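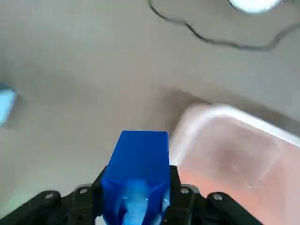
원격조작 시연 데이터 정리: 지연, 그리퍼 명령, 잘라내기 기준

2019년 10월 4일

8월부터 모은 원격조작 시연을 한 번 정리했다. 에피소드는 모두 1,205개이고, 작업은 블록을 집어 용기 쪽으로 옮기는 단순한 pick-and-place다. 조작 인터페이스는 Wenano, 기록기는 Fola를 쓴다. 둘 다 내부 도구라서 설치법은 생략하고, 다시 할 때 바꿀 부분만 적는다.

먼저 시연 방식이다. 처음에는 팔을 손으로 직접 잡고 움직이는 방식(kinesthetic teaching)으로 시작했다. 궤적은 자연스럽게 나오지만 손과 팔뚝이 외부 카메라에 계속 잡힌다. 실행 시점에는 손이 없으므로 학습 영상과 실행 영상의 분포가 달라진다. 중력 보상을 켜도 손목 관절 쪽에 잔류 마찰이 남아서, 조작자가 무의식적으로 힘을 더 주는 구간이 토크 로그에 그대로 찍힌다. 결국 원격조작으로 바꿨고, 직접 교시로 받은 데이터는 초기 자세를 잡는 용도로만 남겼다.

원격조작으로 바꾸면 지연이 문제가 된다. 조작 장치의 입력이 관절 명령으로 나가기까지 약 30ms가 걸렸다. 평균값 자체는 견딜 만하다. 성가신 것은 지터다. 접근 구간에서는 드러나지 않다가 그리퍼를 닫기 직전, 조작자가 미세하게 위치를 고치는 구간에서 명령이 몰려 들어온다. 저역통과 필터를 걸면 궤적은 매끈해지지만 지연이 추가된다. 지금은 필터를 약하게 걸고 명령 타임스탬프와 실측 관절각을 둘 다 저장한다. 어느 쪽을 행동(action)으로 쓸지는 학습할 때 고른다. 둘 중 하나만 저장하면 나중에 되돌릴 방법이 없다.
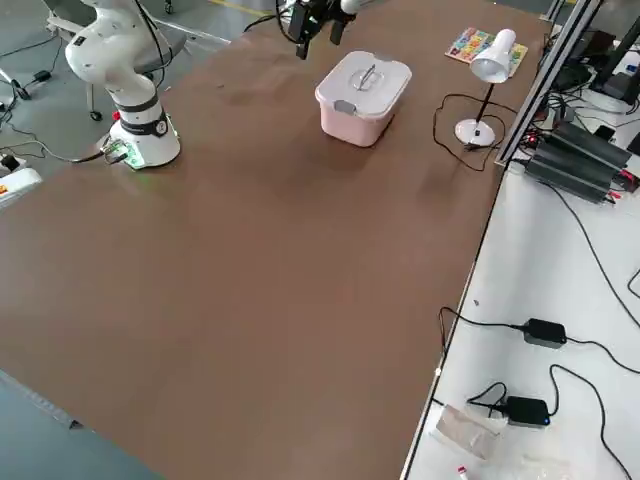

카메라 배치와 배경 관리는 시연 품질만큼 결과에 영향을 준다. 손목 카메라는 파지 직전의 상대 위치를 주고, 고정 카메라는 작업대 전체의 배치를 준다. 고정 카메라 쪽은 배경이 넓게 들어오는 만큼 정책이 엉뚱한 단서를 잡기 쉽다. 갈색 상판 위로 스탠드 전원선이 구불구불하게 지나가는데, 이런 선은 램프를 조금만 옮겨도 모양이 달라진다. 세션마다 모양이 고정되어 있으면 네트워크가 세션 구분자로 쓸 수 있고, 세션 안에서 계속 바뀌면 그냥 잡음이다. 나는 후자가 낫다고 본다. 그래서 에피소드 묶음 사이에 소품 위치를 일부러 바꾸고, 검증 세트는 에피소드 단위가 아니라 세션 단위로 나눈다. 에피소드 단위로 섞으면 검증 손실이 지나치게 좋게 나온다.

그리퍼 명령의 표현도 고쳤다. 초기 버전은 열림/닫힘 이진값이었다. 학습은 쉬운데 조작자가 반쯤 닫은 채 위치를 맞추는 동작이 기록에서 사라진다. 연속값으로 바꾸니 이번에는 파지 후의 목표 폭이 조작자마다 달랐다. 어떤 사람은 물체 폭보다 훨씬 안쪽까지 명령을 밀고, 어떤 사람은 접촉이 생기면 바로 멈춘다. 실측 폭만 보면 두 경우가 똑같다. 명령 폭과 실측 폭의 차이를 따로 채널로 넣고, 파지 후에는 명령 폭을 일정 값으로 잘랐다. 완벽한 처리는 아니다. 얇은 물체에서는 이 값을 다시 잡아야 한다.

조명은 따로 제어하지 않았다. 노출을 고정하고 화이트밸런스 자동 조정을 끈 것이 전부다. 자동으로 두면 그리퍼가 물체에 접근할 때 색이 서서히 밀리고, 이 변화가 접근 단계와 상관을 갖게 된다. 색 변형 증강으로 어느 정도 덮을 수 있지만 원인을 없애는 편이 싸다. 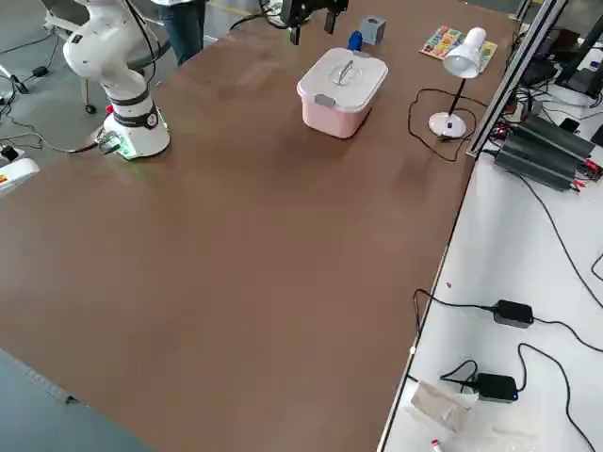
작업 노트 제4호

에피소드를 어디서 시작하고 어디서 끝낼지에 대한 기준은 Orysia Maksymiv와 꽤 오래 의견이 갈렸다. Orysia는 조작자가 버튼을 누른 시점을 그대로 쓰자는 쪽이었고, 나는 앞뒤 정지 구간을 잘라내자는 쪽이었다. 정지 구간이 길면 정책이 시작 자세에서 움직이지 않는 동작을 배운다. 반대로 전부 잘라내면 작업을 마친 뒤 멈추는 법을 배우지 못한다. 절충안은 다음과 같다.

시작: 말단 속도가 임계값을 처음 넘는 시점에서 2프레임 앞
끝: 그리퍼를 열고 후퇴 동작이 끝난 뒤 짧은 정지 구간까지 포함
중간 정지: 자르지 않음

중간 정지를 남기는 이유는 시간축을 건드리면 속도 정보가 깨지기 때문이다. 다만 조작자가 시점을 확인하느라 오래 멈춘 에피소드는 별도 태그를 달아 첫 학습에서는 제외한다. 실패 후 다시 집는 시연은 남긴다. 깨끗한 시연만으로 학습한 정책은 블록을 한 번 놓치면 빈 그리퍼로 나머지 궤적을 그대로 수행한다. 재시도 시연을 섞은 뒤로는 되돌아가는 동작이 가끔 나온다. 빈도는 아직 측정하지 않았다.

조작자별 편차는 생각보다 컸다. 같은 배치에서도 접근 방향이 위에서 수직으로 내려오는 쪽과 비스듬히 들어오는 쪽으로 갈린다. 단순 회귀로 학습하면 두 방향의 중간으로 들어가다가 물체 모서리를 친다. 출력을 혼합 분포로 바꾸는 방법과 접근 방향을 지침으로 통일하는 방법이 있는데, 우선 지침을 통일했다. 새로 받는 시연은 모두 수직 접근이다. 예전 데이터에는 방향 태그만 달아 두었다.

남은 작업은 Fola의 압축 설정이다. 현재 설정에서는 움직임이 빠른 구간에서 손목 영상이 뭉개진다. 모션 블러 탓인지 코덱 탓인지 구분하려면 무압축으로 받은 세션이 필요하다. 디스크를 비우는 대로 같은 궤적을 재생해서 비교할 예정이고, 설정 파일은 그때 같이 올리겠다.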